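Raudsepp Naneo: cuatro meses con el programa de planos que iba a cambiarme el estudio

Publicado el 16/05/2021 por Mirela Brandão

Llevo años oyendo que el próximo programa de interiorismo me va a ahorrar las tardes de medir, dibujar y volver a dibujar. Casi siempre acabo otra vez con el metro, el papel vegetal y un lápiz blando. Así que cuando Iulian Munteanu, con quien comparto estudio, insistió en que probáramos Naneo, le dije que sí con muy poca fe y con la condición de usarlo en un encargo de verdad – las demostraciones con salones vacíos y perfectamente rectangulares no me interesan.

El encargo era un piso antiguo con el pasillo torcido, tres dormitorios y una galería cerrada que no tiene ni un solo ángulo recto. Un buen examen, vaya. El cliente, Gervásio Furtado, quería conservar los suelos hidráulicos y meter almacenaje en todas partes, dos deseos que se llevan regular.

Empiezo por lo que funciona. El dibujo de tabiques es rápido y los muros inclinados no se le atragantan, siempre que se introduzcan las medidas en orden. La biblioteca de muebles es amplia: la ficha habla de 4.000 piezas, aunque ahí cuentan cada acabado de una misma butaca como si fuera otra butaca. Quitando repeticiones, me quedo con un puñado de sofás decentes, muchas lámparas que no pondría en ninguna casa y una sección de cocinas bastante cuidada.

Los renders salen limpios. Demasiado, para mi gusto. Todo tiene esa luz de media mañana sin polvo ni enchufes, y un lino natural acaba pareciendo cartulina. A Gervásio le encantaron y ahí empezó el problema, porque me pidió que la galería quedara «igual que en la pantalla». La galería da al norte. Igual no va a quedar nunca.
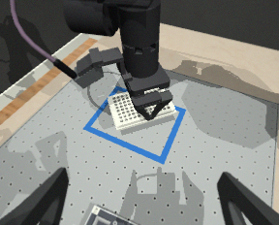 Render: brazo gris oscuro con pinza sobre una placa blanca perforada.

En precisión, la cosa se complica. El programa redondea los zócalos a su manera y no avisa. En el armario del pasillo arrastramos un error de casi 5 milímetros que el carpintero, Benedito Medeiros, detectó antes de cortar porque es de los que vuelven a medir aunque le des el plano firmado. Desde entonces saco de Naneo la distribución y la presentación, y los planos de taller los sigo haciendo aparte. Es decir, trabajo doble justo en la fase en la que prometían ahorrármelo.

También probé el listado automático de materiales. Para pintura, correcto. Para papel pintado, un desastre: no tiene en cuenta el casado del dibujo, y quien haya empapelado una pared con un motivo grande sabe lo que eso supone en rollos. Con telas ocurre lo mismo. Pedí las cortinas con mi cálculo de siempre.

La asistencia técnica contesta, eso lo reconozco. Ronja Grønli, del equipo de Raudsepp, me respondió a lo de los zócalos con un correo largo, claro y sin frases de manual, y me dijo que el redondeo se podría desactivar en la versión de septiembre. Ya veremos. De momento es una casilla que no existe.

¿Y frente a otros? Istach, que usé en el estudio anterior, es más feo y más lento, pero respeta las cotas que le das. Funow tiene mejores texturas de madera y una interfaz que me saca de quicio. Naneo se queda entre los dos – más agradable que el primero, más fácil de aprender que el segundo, y menos fiable de lo que debería para lo que cuesta la licencia profesional.

A favor: dibujo ágil, muros irregulares, buena atención al cliente.
En contra: redondeo de medidas sin aviso, listado de textiles inservible, biblioteca inflada.
Nota: 3 sobre 5.

¿Lo recomiendo? Para enseñar ideas a un cliente al que le cuesta imaginar un espacio, sí, avisándole de que la luz es de mentira. Para mandar algo a un taller, no. Iulian le pondría un 4 y dice que soy una antigua. La licencia la tenemos pagada hasta final de año, así que lo seguiré abriendo, con el metro al lado.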